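Zwischenbericht an die Leitner-Stiftung
Projekt „Vorrat für alle", Nachbarschaftshaus Lunia
Stand: 1/9/24
Verfasst von Dela Antwi, Projektkoordination

Liebe Frau Majumder,

seit dem letzten Bericht im Juli hat sich im Vorratsraum so viel getan, dass ich gar nicht weiß, wo ich anfangen soll! Vielleicht am besten mit dem Stand der Dinge: Die Räumung des alten Lagers ist abgeschlossen, das neue Ordnungssystem steht in den Grundzügen, und wir haben die ersten 13 Haushalte aus dem Haus und der Nachbarschaft beim Anlegen eines eigenen Notvorrats begleitet. Geplant waren bis zum Jahresende 18, das schaffen wir.

Räumung und Sichtung

Im alten Lager stand alles durcheinander: Konserven hinter Bastelmaterial, Kerzen unter Tischdecken, Trockennahrung in Kartons ohne Beschriftung. Wir haben sämtliche Lebensmittel in die Hand genommen, das Haltbarkeitsdatum geprüft und die Bestände neu aufgeschrieben. Auf der Liste stehen jetzt 124 Artikel, die wir behalten. Aussortiert haben wir 47, vor allem abgelaufene Backzutaten und ein paar Dosen mit Beulen am Rand. Was noch gut war, aber nicht in einen Notvorrat passt (Puddingpulver in erstaunlichen Mengen), ging in die Küche des Mittagstischs und ist dort sehr gern genommen worden.

Schubladen statt Kartons

Die größte Veränderung im Alltag bringt die Aufteilung in kleine Schubladenschränke. Die Idee kam aus der Gruppe selbst, und ich bin ganz begeistert davon, wie gut sie angenommen wird. Jede Schublade bekommt eine einzige Warengruppe, und wer etwas sucht, muss keine Kartons mehr umstapeln. Angefangen haben wir mit den Presskeksen. Sie sind klein und einzeln verpackt und haben im Karton ständig unter den Reispackungen gelegen. Die Sorte mit Frühlingszwiebelöl in der grünen Folie liegt jetzt ganz unten in einem dreistöckigen Kunststoffschrank, direkt neben einer Box mit Deckel.

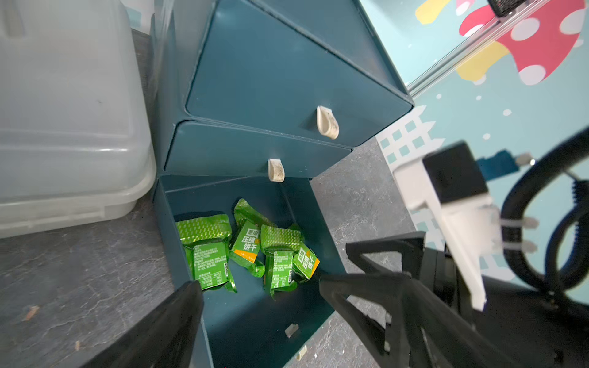

Was noch zu tun ist

An den Schubladenschränken fehlt die Grundreinigung. Die hellen Griffe sind ziemlich angeschmutzt, und der Boden muss ebenfalls gründlich gefegt werden, bevor wir weitere Ware einräumen. Dafür haben wir einen gemeinsamen Putznachmittag angesetzt, zu dem sich schon jetzt mehr Leute gemeldet haben, als in den Raum passen. Wir werden also in zwei Gruppen arbeiten.

Danach kommt die Beschriftung. Viele Packungen sind nur auf Chinesisch beschriftet, und nicht alle im Haus können das lesen. Wir möchten deshalb an jeder Schublade ein Kärtchen mit dem deutschen Namen, den wichtigsten Allergenen und dem frühesten Ablaufdatum anbringen. Die Übersetzungen macht die Sprachgruppe vom Donnerstag, die sich darüber sehr gefreut hat. Die Vorlage für die Kärtchen ist fertig und liegt im gemeinsamen Ordner.

Begleitung der Haushalte

Bei den Hausbesuchen zeigt sich, dass die meisten mehr Vorräte haben, als sie dachten, nur eben an fünf verschiedenen Stellen. Wir suchen mit den Familien einen festen Platz, räumen gemeinsam ein und lassen eine kurze Liste an der Innenseite der Schranktür da. Zwei Familien haben danach gleich ihre ganze Küche umgeräumt und uns Nachbarn vermittelt, das war wunderbar. Schwieriger bleibt das Thema Trinkwasser in kleinen Wohnungen. Dazu bereiten wir einen eigenen Abend vor.

Mittel

Die Ausgaben liegen im Rahmen der Bewilligung. Eine Umwidmung würden wir gern mit Ihnen besprechen: Die für Metallregale vorgesehene Summe brauchen wir nur zum Teil und möchten den Rest für weitere Schubladenschränke und verschließbare Boxen verwenden. Ein Angebot der Firma Furneo liegt vor, ich schicke es mit der Belegliste.

Kommen Sie gern vorbei, wenn Sie in der Nähe sind! Der Vorratsraum ist während des Mittagstischs offen, und die Gruppe würde Ihnen die neue Ordnung sehr gern selbst zeigen.

Mit herzlichen Grüßen
Dela Antwi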